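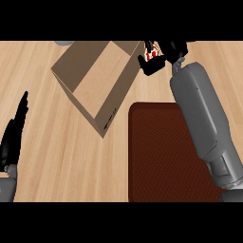
How Does a Tree Become a Floor?

Look down! If your home or school has wooden floors, you are standing on something that used to wave around in the wind. Pretty amazing, right?

A tree grows from a thin layer just under its bark. In many places it grows fast in spring and makes pale wood, then slows down in summer and makes darker wood. One light band plus one dark band makes a ring, and in most trees like that a ring means one year. A really old oak can have more than 500 of them!

When a sawmill slices a log the long way, the blade cuts through all those rings, and they show up as stripes and swirls. We call this pattern the grain. No two boards match exactly (go ahead, try to find twins!). A dark round spot is a knot, and it shows where a branch once grew.

Fresh boards are full of water, so they have to dry before anyone can use them. If they don't, they shrink and bend later on, and then you get gaps and squeaks.

Try it yourself: put a sheet of paper over a bare, unpolished piece of wood and rub it gently with the side of a crayon. The grain will pop right up! Do 2 different kinds of wood and hang them side by side.

Written by Josué Mendonça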